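Veson folding band desk: review after a winter of dance jobs

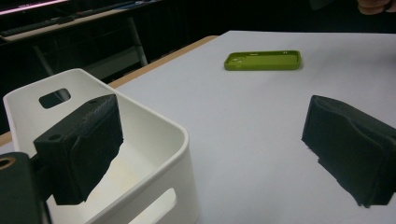
Words by Lorna Pettifer

Quick one as I've got a rehearsal at seven and the van isn't loaded.

Play second alto in a dance band, the Pleltisico, mostly foxtrots and waltzes, a bit of swing after the raffle. We've always used the old hardboard fronts. Heavy, chipped, paint coming off on everyone's trousers. Bandleader finally gave in and ordered a set of the Veson folding desks from Ghanem, the music shop by the station. Had them since before Christmas.

What it is: a big band desk, the sort you sit behind, sloped top for the parts, flat front for the band's name. Folds down to a slab with a carry handle. Comes in black or cream. We got cream. Mistake, more on that later.

Putting it up. Fast once you've got the knack. Sides swing out, top drops onto two pegs, front clips on. First time I did it upside down and so did the trombones. The instruction sheet is one drawing and no words, and the drawing is of the old model I think, beacuse the clips are in a different place. Give yourself a go at home before you take it to a job. By the third gig I could do mine while talking.

The slope. Good. Steeper than the hardboard ones, so you can sit up straight and still see the conductor over it. Our pad is a monster, 1,253 numbers, and the leader calls them out of order, so you're forever pulling a part out and shoving one back. There's a deep lip at the bottom and the whole folder sits on it without sliding. Four-page arrangements laid out flat fit fine. Anything longer you're folding and praying, same as ever.

Shelf inside for mutes, water, reeds, sandwich. Bit shallow for a plunger. The trumpets moan about this at length, and to be fair they've got a point, you lean down for the cup mute in a hurry and the plunger's rolled off across the stage in the middle of a ballad. I don't care, I'm a sax. But if you're buying for brass, stick a strip of something along the front edge.

Noise. Important and not mentioned anywhere on the box. The front panel buzzes. Low B flat on the baritone sets it off every time, and one of the tom toms does too. Felt pads behind the clips sorted it. Cheap, five minutes, but for the price they should be on there already.

Weight. Lighter than the hardboard by miles, can carry one in each hand plus the alto on my back. Downside is wind. We did an afternoon on a bandstand in February (don't ask) and the whole front line started walking. There are slots at the base for sandbags. No sandbags supplied. Indoors, no trouble at all, even with dancers barging past.

Lights. The clip-on lamp goes on the top edge nicely and the cable has a little channel down the side. Lovely touch. The channel is too narrow for our older lamps with the fat flex, so half of us have cable dangling anyway.

Right, cream. Shows everything. Valve oil, coffee, shoe scuffs, a handprint that's been on mine since New Year and wont budge. Looks smart from the dance floor under pink light, looks grubby when you're packing down at midnight. Get the black.

Compared with the Arnholm, which I used for a season when depping with another band: the Arnholm is the sturdier of the two, proper hinges, doesn't buzz, and you could probably stand on it. It's also a pig to lift and won't go flat in a normal car boot. If you've got a residency and the desks never move, Arnholm, no question. If you're in and out of hotels and village halls every Saturday, Veson.

Spares. One clip snapped on the pianist's side of the stage, someone sat on it. Ghanem had a packet of 2 behind the counter and it was a straight swap. Good sign.

Guarantee card says the hinges are good for up to 2,000 folds. No idea how you'd check. We do maybe 30 jobs a year so I'll be past caring.

Good: light, quick, holds a fat pad, decent slope, spares easy to get
Bad: buzz, shallow shelf, useless instructions, cream marks, sandbags extra

Four out of five from me. The trumpets say three. Leader has already asked about getting a matching one for the singer, who doesn't read music, but there you go.

Van's here, got to run.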